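首页 / 收纳与礼盒 / 浅口盒 / Hindley 红色浅口礼盒

Hindley 红色浅口礼盒(带盖)
Prumport 杂货店 收纳与礼盒部
售价:60 元
库存:有货
颜色:红(只有红)

商品简介

发饰有个毛病,买的时候一件一件买,找的时候一团一团找。发圈套着手链,手链缠着项链,项链的另一头在抽屉缝里,拽出来时顺便带出一张去年的停车票。Hindley 浅口礼盒对这个局面的贡献很有限:它给这些东西划了一块地方,四面有边,底是白的。剩下的要靠您自己。

盒子是长方形,浅口,外红内白。配一个盖子,送人的时候盖上,自己用的时候多半会垫在花盆底下,我们见得多了,也不劝。

它本来是放在礼盒栏目卖的,后来问“能不能装发夹”的人比问“有没有蝴蝶结”的人多,只好两边都挂。您从哪个栏目点进来都一样,价钱也一样。

规格

品名:Hindley 红色浅口礼盒
系列:Arnardóttir 桌面系列
形状:长方形,带分离式盖子
长边:279 毫米(外缘量)
内深:40 毫米
内底:白色
隔断:无
锁扣:无
香味:无,拆开时若有气味,请开窗
包装:单只装,外套运输纸箱,连箱重 1070 克,大部分是箱子的功劳

为什么做成浅口

深盒子装得多,这一点没有争议。但深盒子的下半截属于考古范围。您上一次见到压在底下的那枚发夹,可能还留着另一种发型。

浅口盒的道理很简单:东西摊成一层,最多叠一点点,低头就看全了。代价是它装不下卷发棒,也装不下您对“再买一个就够了”的信心。内深 40 毫米,扁平的东西随便放,立体的东西请先比一下。大号鲨鱼夹侧着躺一般没有问题,站着放就要看它的脾气。

长边给了 279 毫米,主要是替长齿梳和插梳着想。这类梳子放进小方盒里总得斜着塞,齿尖顶着一边,梳背顶着另一边,过几天盒角就鼓出一个包。长盒子里它可以顺着边躺平,旁边还留得出空位给别的。

白色内底是另一件小事,但我们愿意多讲两句。深色的发饰落在深色绒布上,晚上找起来跟找一只黑猫差不多。白底上面,梳齿缝里透出白底,梳背上那几粒浅色的小圆珠也还认得出来。淡紫色的纱花搁在上面,颜色比较显干净。缺点是掉了头发、落了灰也一样看得清清楚楚,这个没办法,白底对谁都一视同仁。

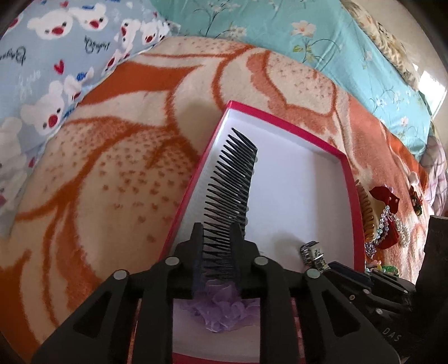

能装些什么

先说一个原则:硬的靠边,软的居中,容易缠的单独处理。原则归原则,您往里倒也行,盒子没有意见。

长齿梳。靠一侧放,齿朝盒壁。齿尖朝里的话,它会把路过的发圈都钩住,像晚高峰的扶手。

抓夹。找个角落。抓夹自带弧度,和别的东西处不太好,让它独占一角,大家都清净。

大肠发圈和纱发圈。放中间或者垫底。这类东西的体积基本是空气和态度,压一压就小了,松手又回来。蓬得特别厉害的粉色那种,可以当垫子使,手表搁在上面,表链就不用直接硌着盒底。

手表。能放。盒子不防潮也不防摔,贵重的请另找地方住。平时换着戴的几块,金属表链的也好,花纹表带的也好,横在发圈上很省心。

珠串。珍珠项链和彩色糖果珠分开放,最好中间隔一个发圈。两串珠子放在一起过一夜,第二天早上是什么关系,谁也说不清。

手链。串珠手链有弹性的,绕成圈放就好。没有弹性的先扣上再放,扣头空着容易去找别人。

胸针。建议别在一件小东西上再进盒。小玩偶的毛衣就很合适,深红色针织的,胸前别一枚银色胸针,看着还挺体面。胸针直接丢进盒里,每次伸手都是一次抽奖。

细链子。请先放在盒子外面。金属细链一进混装的盒子就会跟所有人打成一片,等您想起来戴它,已经迟到了。单独拿个小布袋装好再入盒,或者干脆另配一个小盒(见下方“一起买”)。
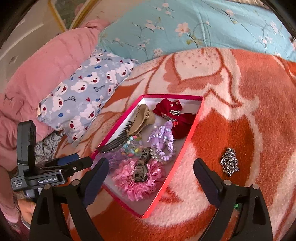 整理的时候怎么用

把盒子放在床上或者毯子上操作,比放在硬桌面上好。珠子掉在绒毯上只是不见了,掉在地板上还要弹三下,滚进柜子底下,再不见。毯子花色越热闹,掉下去的东西越难找,这一点请自行权衡。橙红配奶白的大花图案暖和是暖和,拿来找一粒粉色珠子就有点考验人。

盖子先拿开,放到手够不着的地方。放在手边的盖子,五分钟之内一定会变成第二个盒子,里面堆满“一会儿再说”的东西。

从最长的一件开始放,通常是梳子。它定好位置,别的就有了方向。然后是抓夹,然后是蓬松的。小件最后,撒在空隙里。放到差不多满的时候停手,别等盖子来告诉您。

每隔一阵子倒出来重放一遍。断了皮筋的发圈不会自己好起来,缺齿的夹子也是。您心里其实有数。

盖不上怎么办

拿出来一件。

如果还是盖不上,拿出来最蓬的那一件。如果最蓬的那件恰好是您最喜欢的,就别盖了,敞着放在梳妆台上也好看。盖子的用途本来也只有两项,挡灰和送人。

当礼物送

单送一个空盒子,收礼的人会很客气。装上东西再送,效果明显好一些。给家里小姑娘凑一盒发圈、手链、珠串,颜色往粉紫上靠,基本不会出错。给成年人凑,建议问一句。

我们提供代装服务,您在购物车里选好小件,备注“装盒”,仓库会按上面那套原则摆好,盖上盖子,用 Wandent 纸带在外面绕一圈固定。纸带没有胶,撕开不留痕迹,也意味着偷看之后可以原样绕回去。节前的订单请在 12 月初之前下,晚了我们也会寄,只是盒子可能比节日走得慢。

不提供代写贺卡。以前提供过,字不好看。

清洁与保养

内底有浮灰,用干的软刷扫一扫,或者倒过来拍两下(先拿出里面的东西,这句话是应客服要求加的)。

沾了发油、发蜡,用拧得很干的布轻轻按,别来回搓。请不要整只泡水。请不要进洗碗机。真的有人问过。

长期晒在窗台上,红色会淡一些。淡了以后说不上难看,只是和没晒的那一面不像同一只盒子。

叠放可以,盖好再叠,上面别压字典。

一起买

Wandent 纸带,红白两色,一卷够绕很多盒,也够猫玩一个下午。
Hindley 小方盒,专治细链子,内白外红,跟大盒是一家的。
Arnardóttir 绒面衬垫,可裁剪,垫在盒底。裁之前量一下,裁完之后就不用量了。

常有人来问的几件事

有没有别的颜色?没有。做过一批灰的,很高级,很安静,卖了很久。

有没有带隔断的?没有。隔断的格子总是照着设计师的首饰来分,您的梳子比它的格子长,您的发圈比它的格子胖。想分区的话,用小袋子或者折一条硬纸插进去,高度裁到 40 毫米以内,不然盖子会有意见。

和以前那款比,尺寸改了吗?长边没改,仍然是 279 毫米。旧盖子能盖新盒,新盖子也能盖旧盒,只是红得略有先后。

能不能放糖?包好的糖可以。糖果形状的珠子也可以。两样别一起放,家里有小孩的尤其别。

孩子能自己用吗?盒子可以,里面的小珠子、胸针和散件请大人先过一遍。

配送与退换

现货当天下午四点前付款,当天出库;四点以后的第二天走。外箱压瘪一个角属于运输途中的人生经历,盒体本身有压痕或者盖子合不拢,拍照发来,换新。

未使用的可以退。怎么判断用没用过?里面有没有头发。上次退回来的一只里还附赠了一枚发夹,我们洗干净给寄回去了,运费到付。

买家留言摘录

“比想象的浅。看了页面才发现名字里就写着浅口。”

“梳子终于能平着放了,之前那个盒子的角都被顶歪了。”

“我女儿把发圈全倒出来,自己坐进……没坐进去,太小了。盒子没事。”

“红得很正,放在橙色毯子上有点晃眼,四星。”

“装满了,准备再买一只。”

最后这位的第二只已经发出。

加入购物车 | 加入心愿单 | 询问客服

返回:收纳与礼盒
同系列:Arnardóttir 桌面系列全部商品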